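Forum: Closets and Entryways
Topic: How to keep heeled sandals on a small two-shelf rack?

vernico_28
Good evening. I have a small rack with two shelves, and my block heel sandals have rhinestones on the toe strap and a thin ankle strap. In which direction do you place them? I always lift them by the toe strap, and my sister says this is a bad habit.

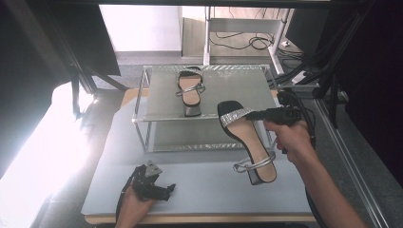 I would like the pair to stand together on the top shelf, with the heels toward me, so I can take them quickly in the morning. The lower shelf is for flat shoes.

tuvura
Your sister is right. Stones are only glued on most sandals. I lost 30 of them from one pair in a single summer. Hold the shoe under the sole.

Mudorville281
I don't agree. The toe strap is the strongest part, and the ankle strap is the one which breaks. More important is to close the buckle before you put the shoe away. 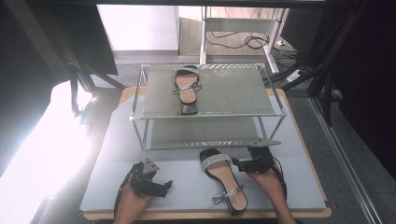 If the strap lies open, it catches on the neighbor shoe and you pull both down. I also turn my toes to the wall, the same as you.

tuvura
Closed buckle, yes, I accept this. But for the stones I stay with my opinion.

vernico_28
Thank you both. Then I will close the buckles and hold under the sole, it costs me nothing. One more question: do you put something white under the shoes, for example paper, to see the dirt better?

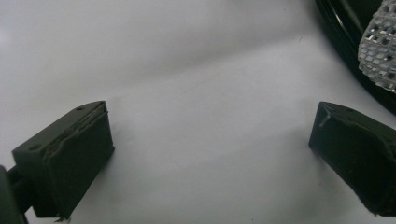
Mudorville281
Re: paper under the shoes
I do, on the lower shelf only. I change it in June and again before winter.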